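Kitchen > Cleaning > Surfaces and Shine

34 shares | 5 comments

Getting Streaks Off Shiny Surfaces (and Keeping Wood Happy Too)

I get asked about cleaning more than I get asked about cooking these days, which says something about my cooking! Anyway, since we moved to the place in Clurnwood I've had a lot more surfaces to look after, and I've made pretty much every mistake there is. So grab a coffee, this one's a bit long.

Let's start with wood. A pale wooden table is lovely until somebody sets a hot mug on it. My first rule is a damp cloth, never a dripping one, and a dry one right after. I use a tiny drop of dish soap in warm water and wipe along the length of the table. If there's a sticky patch (jam, it's always jam), lay the damp cloth over it for 5 minutes and it'll lift off without scraping.

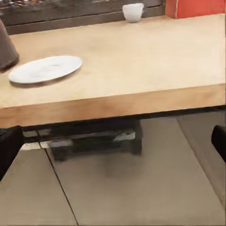 Words by Urberg

For white rings on a waxed or oiled table, try a little plain mayonnaise on a paper towel. I know! Leave it on for an hour, wipe, then buff. It doesn't do much for dark rings, those usually need sanding, and I've only done that once and would rather not talk about it. Test any of this on the underside first, please.

While I'm on the subject of white plates - those gray marks are mostly metal left behind by your knives and forks. Baking soda mixed to a paste with water, rubbed on with a soft sponge, takes them right off mine. Skip it on anything with a gold trim.

Now, shiny black. I love it and I curse it every Friday. Every fingerprint shows, and half the sprays at the store leave a rainbow film that looks worse than the fingerprints did. My mix is 300 ml of distilled water with 70 ml of white vinegar in a spray bottle, and I spray the cloth instead of the surface so nothing runs into the edges. Two microfiber cloths, one damp and one bone dry. Wipe in one direction, top to bottom, then go over it straight away with the dry one. Don't use this on stone or on a TV screen, though. A screen gets a dry cloth from me and that's it.

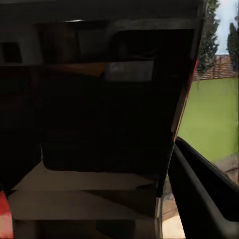
Glossy black reflects everything, the whole room included.

Oh, and wash your microfiber cloths on their own with no fabric softener. Softener coats the fibers and then they just push the grease around. I did that for years and blamed the vinegar.

Next month I'm tackling oven racks, so send me your tricks before then.

Contact | © Vasseur Home Pages | Back to top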